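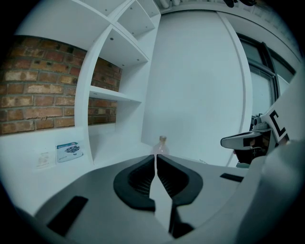
Pornden left a comment under my last post asking why on earth I'd spend money on hand-held grippers before I'd even picked a robot arm, and wouldn't it make more sense the other way round? Well, I did think about it! But the arm is the dear bit, and I wanted to find out which jobs in my little workroom (small bottles, caps, shelves to fill) were worth handing over before I signed for anything.

So, how I set my budget. I started with 500 pounds for the whole first stage and wrote it on a card by the desk so I couldn't fudge it. Out of that I put 143 aside for the bits that wear out, meaning finger pads, screws and spare leads. Do ask the price of replacement pads before you buy anything. Sosimik list theirs separately and Cladilmont put them in with the service plan, so you can't compare the two without a pencil and a cup of tea.

Next, measure your desk. Then measure it again with your elbows out, because two grippers take up far more air than you'd think from the catalogue, and so would an arm. 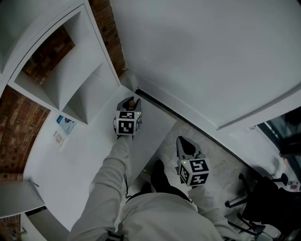

I'd also keep 50 back for delivery and returns. Mine all went on a parcel that came to the wrong door twice, but never mind. Check whether the seller collects, and keep the box until August or whenever your trial period runs out.

A few other things I've scribbled down for the next stage:

Hire before you buy, if you can get 2 weeks or more. A weekend is no use, you spend it reading the manual.

Make a list of the dull jobs and how long each one takes by hand. If a job comes up once a month, cross it off.

Ask where the plug goes. My nearest socket is behind the shelves (groan) and moving it is another quote to get.

I've still got the Kaewmanee brochure to go through, and their prices don't include fitting, so I'll be ringing them about that first.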